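MacLeod Street Cooking Club: where we are with the grant

10/1/20

Hi all at the Bilta Fund,

You asked for an update at the halfway point, so grab a coffee, I tend to go on a bit! The short version is that we're running, people are eating well, and we still owe you one thing we promised (the recipe booklet, more on that below).

When we got your first check in July we had 41 households signed up. We'd planned to cook together in the hall, and that obviously had to change. So now we pack dry ingredients into bags, drop them on porches, and everybody cooks along by phone or video from home. I was nervous about it. Some of our older members had never been on a video call, and the first session was mostly ceilings and foreheads. By the third one Mrs. Clisov was telling the rest of us we were chopping onions wrong, so I think we're past that.

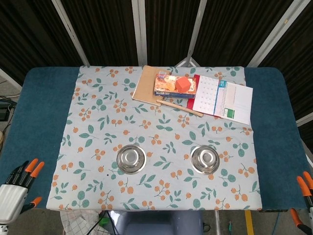

Photo: Anitha Marar

Money next. We've spent $3294 so far, nearly all of it on food, with the rest going to paper bags, labels and gas for the drivers. Rice and lentils went up over the summer and I had to switch suppliers, from the Dernex warehouse to a smaller place across town. They deliver, which saves me a whole morning (and my back). I've set aside $1000 for the winter sessions and I'd like to leave that alone if I can.

Now the booklet. We said 50 copies by the end of summer and we have zero. People are slow to write down what they cook! I'd get a lovely recipe for lamb stew that said "enough water" and "cook until done," and then I'd spend an evening on the phone getting it into cups and minutes. Most of the soups are typed up now, the breads are a mess, and I haven't started on desserts. Would you be OK with us moving the printing to the second half of the grant? The quote from the printer hasn't changed.

One other question while I have you. Two families asked if their teenagers could have a session of their own, something with noodles and not too much supervision. It wasn't in the application, but it would come out of the same food budget. Let me know what you think and I'll get it on the schedule.

Receipts are coming separately.

Thanks so much,
Anitha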